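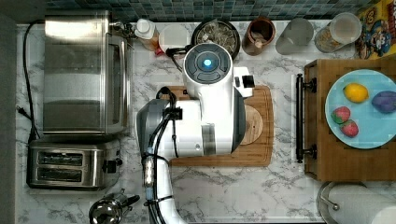

Gerardo Melis would put the speed limit first, ahead of anything about cables, and he wants it written on the wall at every kitchen station.

Kitchen Station Practice, Tavness
Posted January 30, 2021

The Tavness rules for arms working over home counters fit on one sheet. Lino Costa wrote the first draft and Arben Hodžić revised it in April after the Nudau visit. The counter shown is a normal working layout, with the cutting board in the middle and the toy food on a plate on the tray.

Speed. The wrist stays under 300 mm per second whenever a person is within 1000 mm of the counter edge.

Cables. Run them along the arm and leave slack at the joints. Check the ties before each shift.

Appliances. Toasters and ovens stay unplugged during a session. Log the check under item 38.

Practice items. Use toy food for new tasks. Real fruit needs a sign-off from Ettore D'Amico.

Stopping. One person keeps a hand near the stop button and does no other job.

Send corrections to the Closton office, form 1517.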